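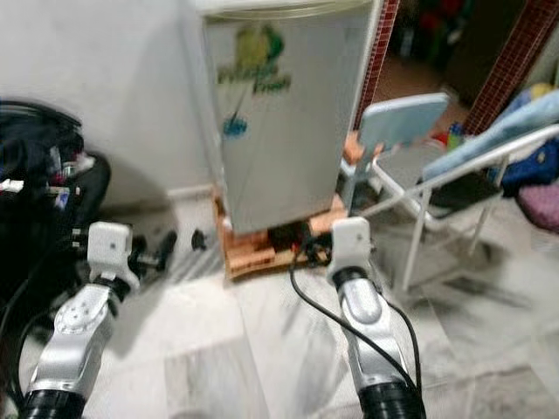 White mini refrigerator in a small room with a pale marble floor.

Drinutis: electricity readings of small refrigerators in rented rooms

Version 2

Drinutis is a table of electricity readings from small refrigerators which stand in rented rooms, student rooms and a few small offices in Odcombe. It has 1252 records from 50 refrigerators. One record is one reading period of one refrigerator, usually one night and the day after it. The data was collected by tenants with a plug meter and written on paper forms, and later I typed the forms into a spreadsheet.

I started this work because I pay my electricity together with other tenants and we could not agree how much a small refrigerator costs. The numbers on the energy label were measured in a laboratory, and our rooms are not a laboratory. In summer some of them are very warm, and the refrigerator often stands between a wardrobe and a wall with no air behind it.

Please read the section about known problems before you calculate anything.

What is in the folder

readings.csv
The main table, one row for each record.

units.csv
One row for each refrigerator: type, size class, where it stands, whether it has a freezer compartment.

rooms.csv
Short facts about the room: floor of the building, direction of the window, kind of heating.

notes.csv
Free comments from the paper forms. They are corrected for spelling only where I was sure what the writer wanted to say.

changes.txt
List of changes between versions.

filtia.cfg
Settings for the cleaning script, see below.

These are all 6 files. The paper forms themselves are not shared, because many people wrote their room number or telephone on them.

Columns of readings.csv

record_id: number of the record. It has no other meaning, and the order is the order of typing.

unit_id: connects the record with units.csv.

room_id: connects the record with rooms.csv. A refrigerator can move to another room, so please do not take the room from units.csv.

month: month in which the period started. I removed the day for privacy.

hours: length of the period in hours, calculated from start and end time on the form.

kwh: energy in kilowatt hours as shown on the meter at the end, minus the value at the start.

room_temp: temperature of the room in Celsius, read once, in the evening. Empty if the tenant had no thermometer.

dial: position of the thermostat dial, as written by the tenant. Different models have different scales, so you cannot compare this column between units.

load: how full the refrigerator was. Allowed words are empty, half and full. It is the opinion of the tenant.

door: how often the door was opened. Allowed words are seldom, normal and often. This is also an opinion.

defrosted: yes if the unit was defrosted since the last record, otherwise no. Empty means that the question was not answered.

flag: empty if the record is good. The other values are explained under Cleaning.

How the readings were made

Every participant received an Aaltonen plug meter and one sheet of instructions. The meter goes between the wall socket and the plug of the refrigerator. The tenant writes down the value and the time, lets the refrigerator work as usual, and writes the value and the time again at the end. I asked everybody to start in the evening, if possible after 9 p.m., so that the period includes a full night without much opening of the door. Not everybody followed this.

We had 2 meters. They went from one room to the next, and this is the reason why the records of one refrigerator come in groups with long pauses between them. Before the first use I connected both meters to the same lamp for one evening and they showed the same value. I repeated this in November with the same result. A lamp is a simple load and a compressor is not, so this test does not say very much, but I had no better equipment.

No participant was paid. Everybody agreed in writing that the numbers can be published without names.

Cleaning

The raw table was checked with Filtia, a small script which I wrote for this purpose. It does not delete rows. It only writes a word in the column flag:

short: the period is too short to include a normal number of compressor cycles.

reset: the end value is lower than the start value. Most probably the meter was reset or pulled out of the socket.

shared: the tenant wrote that another device was on the same meter, for example a kettle or a phone charger on a power strip.

doubt: I could not read the handwriting with certainty. In such a case I typed the more probable number.

If a record has more than one problem, only the first in this order is written. The limits used by Filtia are in filtia.cfg and you can change them. The script itself will be added when I have cleaned it, at the moment the comments inside are not in English.

For a simple average I recommend to use only rows with empty flag, and to divide kwh by hours first. Please do not average the column kwh directly, the periods have very different length.

Known problems

The rooms are not a random sample. I asked people I could reach, and people who worry about the bill said yes more often. Old refrigerators are probably too frequent.

Winter is weaker than summer. Many students go home during the holidays and turn the refrigerator off.

Room temperature is one reading in the evening. In rooms with a west window this is the warmest time of the day, so the value can be too high for the whole period.

Behavior may change during measuring. Several tenants wrote in the notes that they opened the door less while the meter was connected, and one turned the dial down to "get a better result".

Ice was not measured. The column defrosted says only if somebody removed the ice, and there is no information on how thick it was. I think this is the biggest missing part, especially for the units with the small freezer box inside.

Size class is taken from the label on the inside wall where it was still readable. Where it was not, I measured the outside with a tape and chose the nearest class. These units are marked with "tape" in units.csv.

What the data can be used for

Comparing the use of one refrigerator in warm and cool months. Teaching how to work with a real and imperfect table. Estimating a fair share of the bill in a shared apartment, if all sides agree that it is an estimate.

It should not be used for ranking brands. I left the brand names out for this reason, because for most models there is only one unit and nobody can say if a bad value comes from the model or from the warm corner where it stands. It should also not be used as proof in a dispute with a landlord.

Changes since the first version

The columns load and door now use fixed words. Before they had free text, and the old text was moved to notes.csv.

Times around the clock change were corrected. In the first version the hours were wrong by one for the nights in question.

Flag "shared" is new. These rows were earlier treated as good, so averages from the first version are a little too high.

Room and unit are separate tables now.

License and use

You can copy, change and share the data for any purpose. Please mention the name Drinutis and the version. If you find a row which looks wrong, send me the record_id and a short explanation, and I will look at the paper form again. I answer slowly in exam time.

To do

Add the script.
Ask the tenants of the ground floor rooms for more winter readings.
Find a way to record the ice without opening the door for too long.
Check unit names in notes.csv, some are still written in the old way.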